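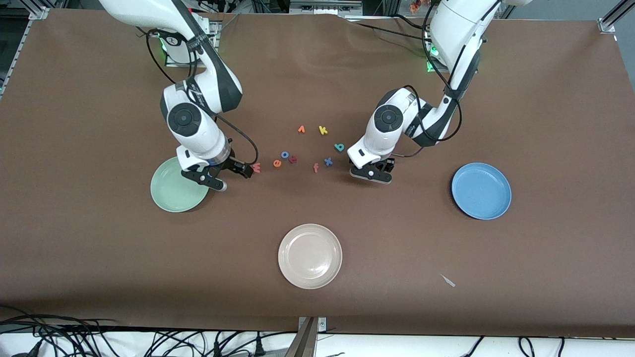

Foam letters and plastic plates on a paper-covered table.

Starnside Library Opens Its New Early Reading Room in September

STARNSIDE – Families with young children will soon have a bright new place to read, play and make a happy mess. The Starnside Library opens its Early Reading Room in September, with 2,000 picture books on low shelves that a toddler can reach without help!

The room takes over the old periodicals wing on Ortner Street, which has been closed to the public since the newspapers moved upstairs. Walls have come down, the windows facing the garden have been uncovered, and there is finally a place to park a stroller (parents asked for this again and again, and we heard you).

Story time will run every morning at 10, with songs, rhymes and plenty of wiggling. Afternoons are for letter play, drawing and quiet reading on the window seats. Children ages 2 to 6 are welcome with a grown-up, and younger brothers and sisters can come along too.

We are especially excited about the Fondata Shelf, a collection of bilingual picture books in 14 languages. Many of the titles were suggested by local families, and there will be a box by the door for more ideas. Books from the shelf can be borrowed on any Starnside card, and new cards are free to everyone who lives in town.

The Early Reading Room was paid for by the town's library fund, with furniture donated by Nikex.

No sign-up is needed for story time. Groups from preschools and day cares should call the front desk to arrange a visit.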